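Cómo grabar demostraciones que sirvan para algo

Paso 3. Antes de pulsar grabar

El manual de Plonlow asegura que con 40 episodios por tarea el modelo «generaliza». No me lo creo, y recomiendo que tampoco se lo crea quien vaya a pagar las horas del operador. En la tarea de emparejar calzado grabamos 300 en julio y, al revisarlos con Petrică Enache, descartamos 82. Casi todos tenían el mismo defecto: las sandalias partían siempre del mismo sitio.

Cambie la posición inicial en cada episodio. Mover el par un centímetro no cuenta como variación. Gírelo, sepárelo, cambie el orden y deje algún otro calzado a un lado, de otro color si lo tiene. 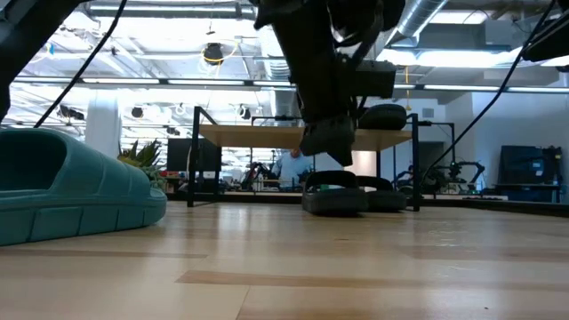

La pinza sobre el par negro, con la sandalia verde azulada a la izquierda de la mesa.

Compruebe después la vista de cada cámara. Si la pinza tapa el objeto justo en el momento del agarre, el modelo aprenderá de lo que vea alrededor, y a saber qué será eso. Hay quien dice que un fondo con gente y monitores «aporta robustez». Puede ser. Yo todavía no he visto una prueba que me convenza, así que anote en la ficha qué fondo había en cada tanda y compare.

Paso 4. Durante la grabación

Teleopere despacio, sin pausas largas. Si falla el agarre, corrija y siga, pero marque el episodio como «recuperación». Mezclarlos sin etiqueta es la forma más rápida de no entender nada más tarde.

Cambie de operador cada 2 horas. Rosto, el programa que usamos para etiquetar, da por bueno cualquier episodio que termine a tiempo, de modo que su porcentaje de éxito vale poco. Mire los vídeos.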